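Home Syllabus Notes Parts Lists Bench Booking Contact

Shared Workshop Robotics, Unit 9: Hand-Held Grippers
Halima Haruna, February

9.1 Purpose

Unit 8 covered the finger assemblies on their own. In this unit the fingers are mounted on handles and used in pairs. The operator supplies all arm motion. The build therefore tests finger geometry, grip force and cable routing before any arm is bought or assembled.

9.2 Assembly order

Fit the fingers to the body first, then the handle, then the top plate. Do not tighten the plate screws until both fingers close evenly. An offset of 2 mm at the tips is acceptable. Anything larger means a finger is seated wrong in its slot. Remove it and start again.

Label each cable at both ends before it is plugged in. Left and right units use the same connector, and a swapped pair gives mirrored readings that are hard to spot in a log.

9.3 Bench check

Clamp nothing to the work board. Place a shallow tray in the middle and one small, light part inside it. Hold one gripper in each hand and bring the fingers in from opposite sides. Cables should leave the bench to the outside, clear of the tray.

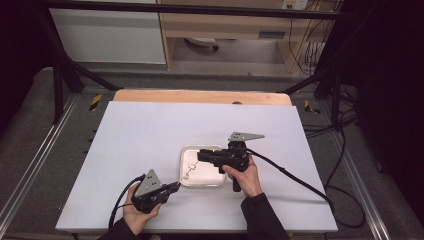

Fig. 9.1. Two-handed check over the white tray. Left fingertips at the rim, right fingers above the tray.

Linked parts, such as short lengths of chain, are harder than blocks. They sag when lifted by one end and tend to drag on the tray floor. Lift with one gripper, support with the other, then set the part down along its full length. Repeat with the hands exchanged.

9.4 Log

Each pair completes 80 lifts. Record drops, slips and double grips separately. Ekene Akpan's pair reached 217 in the last session without retightening a plate, so wear in the screws should not be a factor at this stage.

Bring the log sheet to the next unit. Finger pads can be drawn from the Baudry drawer.

Related notes
Unit 7: Crimping and strain relief
Unit 8: Finger assemblies
Unit 10: Reading the Troltis logger
Rivwood bench rules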